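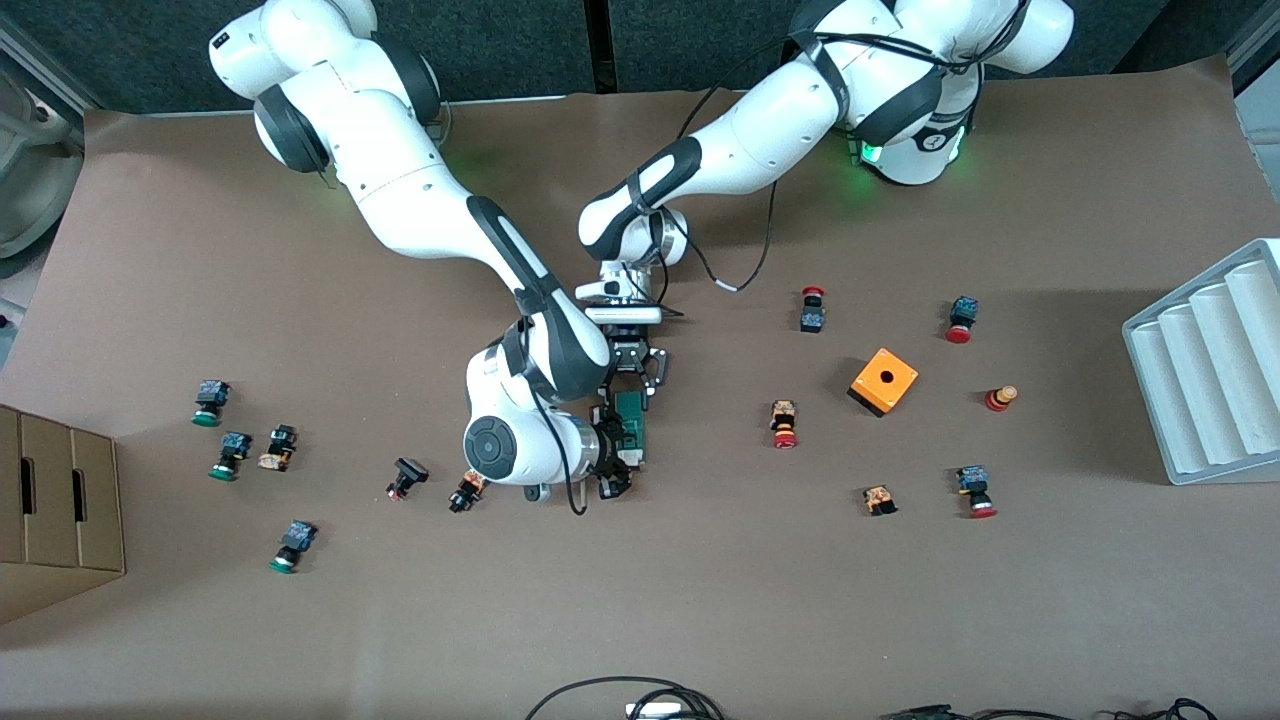 Clatier Help – Home | Topics | Workshop | Electrics | Log in

Search the help pages Go

Sorting a mixed lot of push buttons

Mercedes Ticona
I've taken on a box of industrial push buttons, caps in green and red, some bodies blue, some orange. I want to store them so I can find a match quickly. Do I go by cap colour or by body? There's one orange enclosure with a single round hole as well.

Justinas Siliņa
Body first, then cap. A green cap tells you nothing about what fits behind it. Lay everything out on brown paper, group the bodies that look the same, and check the contacts with a meter before you bag them. Write NO or NC on the bag. Keep mushroom heads separate – they take up more room. Measure the hole in the enclosure before buying anything for it.

Orathai Sitthichai
I just use a tub.

Comments (2)
Jeanine Jacobs: Bag the fixing nuts with the bodies too. I lost 16 of mine.
Mercedes Ticona: Thanks, going by body. Still need to measure the hole.

Previous | Next | Back to Workshop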